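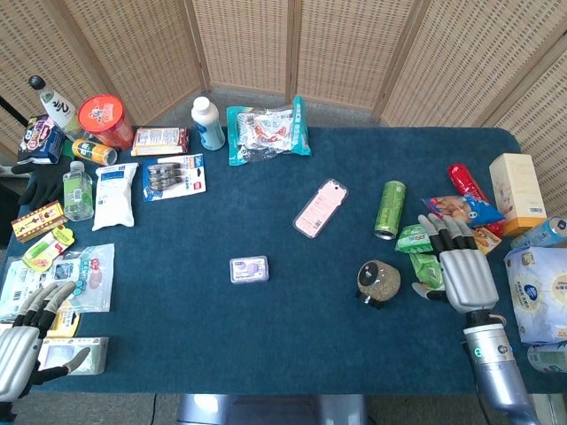

Do small children listen more closely to a picture book when the story stops to ask them something? Mostly they do, provided the stops are few and the adult waits long enough to hear what comes back.

4.2 Interruptions and attention

We read the same counting story, a goose who mislays her luggage, to 130 children in the Idstead nurseries. Half heard it straight through. The other half heard it with questions written into the text, of the sort publishers print in italics and parents skip. Coding followed the scheme in Section 3, with Mockus and Siqueira scoring the recordings separately and then disagreeing in the corridor.

The readings with questions produced 543 spoken responses that both coders accepted as having something to do with the goose. A further 200 concerned other matters, chiefly shoes, lunch and a cousin's trampoline. We kept these in the data. A child who has been asked where a suitcase might be and replies that her uncle has a van is arguably following the plot better than we were.

Attention, measured by gaze toward the page, dipped at each question and came back within a few seconds, except on the spread with the train. There the children looked at the train and went on looking at it. Our illustrator had been told to keep the train small (Table 1 gives the layout as tested) and had other ideas.

Longer pauses helped up to a point. When the reader waited 15 seconds, the quieter children began to answer, but the louder ones had by then turned the page themselves. Tekleab, who did most of the reading, asked that future protocols allow for this and also for a taller chair.

Table 1. Order of spreads and position of the written questions in the test copy. The train is on the sixth spread.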